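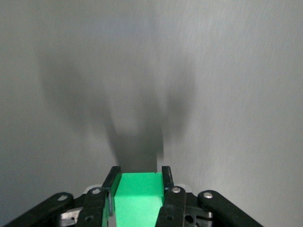
For a long time I wanted a work surface made from metal, and since June I finally have one. It is a gray brushed sheet with thin diagonal scratches everywhere in it, and I like it much more than I expected to like a piece of metal. What surprised me first was the color. In the catalog it was simply "gray", but a brushed surface is not one gray. Toward a corner where the light is stronger it becomes nearly silver, and on the other side it stays darker and cooler, and a shadow on it has soft edges, like a shadow on a cloudy day. And then a green block on top looks so green! I did not know that I owned such a bright green until I saw it against this background.

I should say what I use it for. I am repairing and sorting small things at home, mostly in the evening. Old toys, drawer handles, parts from lamps, building blocks from the second-hand market in Worton. I clean them, I glue them when they need glue, and I put them in boxes by color or by size. Before, I did all this on the kitchen table with a cotton cloth under it. The cloth moved, the glue went through it, and before dinner everything had to go away again. I lost many small screws in this way.

The first idea was a wooden board. I had one from the previous apartment, and I used it for one winter. A wooden board is pleasant for the hands, but it drinks everything. After a few months it had dark rings and a spot of blue paint that I could never take out. I tried sanding it, and then it was clean but not flat anymore, so a round thing would roll slowly to the left side. I still have it, it is under the plants now.

Then I looked at glass, and I decided against it quite fast. I put down heavy things without thinking, and also I do not like the sound.

The metal sheet I found at Asmont, which is a shop for kitchen equipment, the kind where restaurants buy. They have a room at the back with pieces that were cut wrong or ordered and not collected. Mine is 1155 millimeters long, which is a strange number, and I think somebody measured a corner and made a mistake. My table is 1000 millimeters long. So I had the choice to let it hang over or to have it cut. The man at the counter told me that cutting was possible but not on the same day, and that the new edge would not be so nice as the original one. I took it home as it was and let it hang over on the window side, where I never walk. I put a strip of rubber on the corners there, and until now I have only one bruise.

Carrying it up the stairs was not a pleasure. It is not so heavy, but it bends a little and makes thunder when it bends. My neighbors opened the door to look.

About the scratches. Some friends asked if it does not disturb me that the surface looks scratched already. I had to learn this myself: a brushed surface is made with lines, and they should all go in the same direction. When a new scratch comes in the same direction, you will never find it again. When it comes across, you see it every day. I made one across in the first week, with the foot of a lamp, and I know exactly where it is. Since then I lift things and do not pull them. Mine has the lines diagonal, which I have not seen often. Probably the sheet was cut from a bigger one without respect for the direction. For me this is fine, it gives a bit of movement to a flat thing.

For cleaning I tried more products than was necessary. The special spray for steel (Holroyd, the one in the white bottle) makes a very beautiful shine for one evening, and then every finger leaves a print. Vinegar with water works against spots from hard water, but my room smelled like salad. What I do now is very simple. Warm water, one drop of dish soap, a soft cloth, and I wipe always along the lines. After this a dry cloth, also along the lines. It takes maybe 2 minutes. If glue has dried on it, I wait until it is completely hard and push it off with a plastic card. Never with a knife – I did this once and I will not write about it more.

The light was the other subject. In the beginning I had the lamp directly over the table, as one does, and the metal sent all the light back in my eyes. After half an hour I had a headache. I moved the lamp to the side and lower, and it became much better. Now one part of the surface is bright and the other part is calm, and I do the fine work on the calm part. A small screw lying on the bright part is nearly invisible, but on the darker gray I see it immediately. The shadows of my own hands are bigger than before, and I needed some evenings until I was used to them.

There is the question of noise too. Building blocks falling out of a box onto metal are very loud, especially at eleven in the evening. I have put a felt mat between the table and the sheet, bought at Sarnis together with the rubber strip, and the sound went from a bell to a knock. I paid around 100 for everything together, the sheet, the felt and the rubber, and the sheet was the cheapest part if you calculate by size.

And it is cold! I did not think of this in summer. When I rest my arms on it early in the morning I wake up better than from coffee. For the winter I will perhaps sew a long narrow cushion for the front side, filled with something that can be washed. I have some gray wool left, but maybe I will take green, after what I have seen with the block.

The sorting is going well in the meantime. I began with colors, and I have noticed that I judge them differently on the gray than I did on the wood. Two yellows which I always kept in the same box are now in two boxes, because next to each other on the metal one of them was clearly more orange. The greens I have not finished. There are light ones that could be mint and others that are almost like grass, and in between there are many that I move from one side to the other and back. I have one shelf free for them, under the window, and the boxes with lids I still have to buy.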